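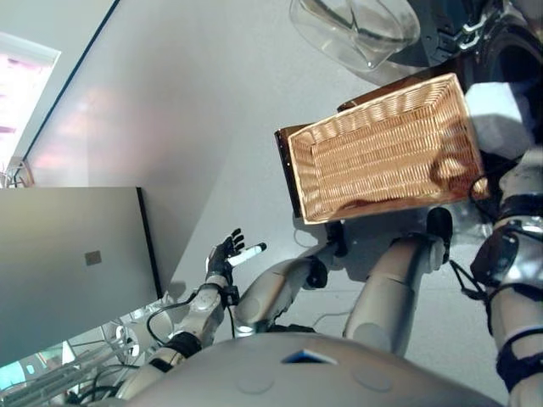

I wish I had taken the budget class before I signed my first lease, reads one of the comments left at the end of last term. We hear something like it most years, and it is a fair summary of what the school is for.

About Chaimongkol

Chaimongkol is a school of household skills in Norkville. We teach adults how to run a home: reading a lease, planning a week of meals, hemming curtains, fixing a dripping faucet, keeping papers in order. Our students include people moving into a first apartment, people newly on their own after a long marriage, and people who have just come to this country and want to know how a gas bill works here.

Classes are held in the evening. The year has four terms, and most courses run for one term. You don't need to take them in any order and there is no entrance test. We don't give grades. Students who want a letter of attendance for an employer or a housing office can ask for one at the front desk.

What we teach

Money and Paperwork is the oldest course and still the fullest. It covers rent, utilities, insurance, simple taxes, and what to do with a letter you don't understand. Students bring their own bills if they wish to, with the names covered.

Kitchen Basics is taught on ordinary stoves with ordinary pans. The first night is spent on knives and the second on rice, beans, and eggs. Later classes cover shopping from a list and using up leftovers.

Clothes and Linens deals with washing, drying, ironing, stain removal, and mending. There is more hand sewing in it than people expect.

Small Repairs covers faucets, hinges, drains, caulk, and patching a wall. It also covers when to stop and call a licensed plumber or electrician, and how to read the estimate.

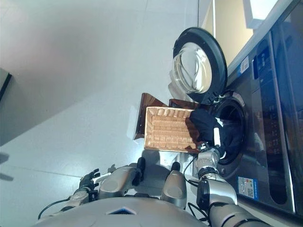 Boonmee Thongsuk
Founder and Head Teacher

I started the school after working for a property manager in Ostport. Part of my job was walking through apartments when tenants moved out, and I wrote up the same kinds of damage again and again. Bathroom fans had been left off for years. Grease had gone down the sink. Hardly any of it was carelessness. The tenants hadn't been shown, and by the time I met them they were losing part of a deposit over it.

The first course was held in a borrowed room above a shoe store and had five students. We sat at one table and went through a standard lease line by line. Two of them asked for a cooking class next, so I found someone to teach it. The rest of the program grew in much the same way — a student asked, and we looked for a teacher.

We have kept classes small. I would sooner run a course twice than fill a room to the back wall.

Our second location

In June we opened a branch in Plarneck, next to the bus station. It offers Money and Paperwork and Kitchen Basics for now. Small Repairs will be added once the workbenches are in.

Fees and enrollment

Each course costs $100, materials included. You can pay in four parts if that is easier; tell the desk when you enroll. Enrollment is in person or by mail at either location.

Page last updated August 23, 2024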